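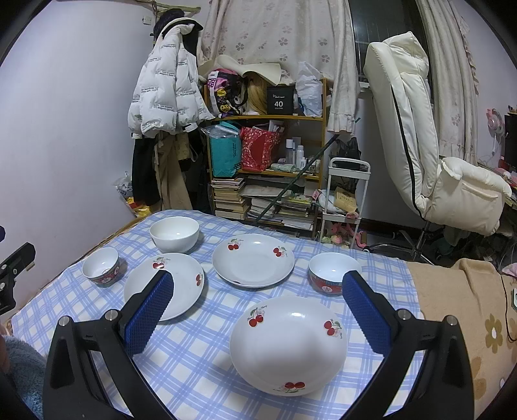
**Ruaridh Pringle**
Data lead, Pluscombe · Thread starter

**Momik hand-held gripper kit, 30 days in: worth $398?**

We bought 2 of the Momik kits in January for table-clearing demos, so I've had enough time with them to say something useful. Crockery is most of what we do: rice bowls, flat plates, the deep plate with the cherries on the rim.

Good:

- The blue textured pads hold a glazed rim well. I expected to replace them by now and haven't.
- Finger travel is wide enough to come down over a bowl from above.
- Pose tracking is steady on a checked tablecloth. On a plain white desk it drifted.

Not so good:

- The trigger spring is stiff. My hand is done after an hour.
- The fingers block a lot of the camera's view when they're open. Small bowls toward the back of the table end up partly behind them.
- The manual skips calibration almost completely. Support did send me a better PDF when I asked.

I'd buy it again at this price. I wouldn't pay more.

---

**tinplate_joe**

How is it on flat plates? I have the older Momik and it can't get under a rim that sits close to the table. It pushes the plate along until it hits something.

---

**Ruaridh Pringle**

Same problem, less of it. Tilt the wrist and bring one finger in low. The deep plate is easy. Shallow ones take me a couple of tries.

---

**oslerk**

I'm going to disagree on price. The Enriquez kit costs more but the camera sits higher and you lose less of the view to the fingers. For stacked dishes that matters. We dropped a lot of Momik episodes in review when the bowl went out of sight right before the grasp.

---

**marrow_lane**

@oslerk The Enriquez is also a lot heavier. I used one for a whole Thursday and my wrist hurt through the weekend. I'll take the blocked view.

---

**oslerk**

Fair, it is heavy. We do short sessions so it doesn't come up much. I still think throwing out episodes costs more than the difference in price.

---

**tinplate_joe**

Do the screws on the fingers stay tight? Mine worked loose every couple of weeks.

---

**Ruaridh Pringle**

One did. The 4 caps you can see on the fingers are easy to reach, so I check them before each session. I put threadlocker on the bracket screws and left the finger ones alone so I can still swap fingers.

@oslerk what's your drop rate with the Enriquez? I'd consider one if somebody has numbers.

---

**oslerk**

I'd have to pull them. Give me a few days.

---

**bexhollow**

Has anyone ordered through Aststead? They list the Momik with spare pads included, same price as direct.

---

**marrow_lane**

I did. The pads were in the box, shipping was slow. They're a slightly different texture from the ones fitted, and I couldn't tell them apart in use.

---

**bexhollow**

Good enough for me, thanks. Ordering one tonight.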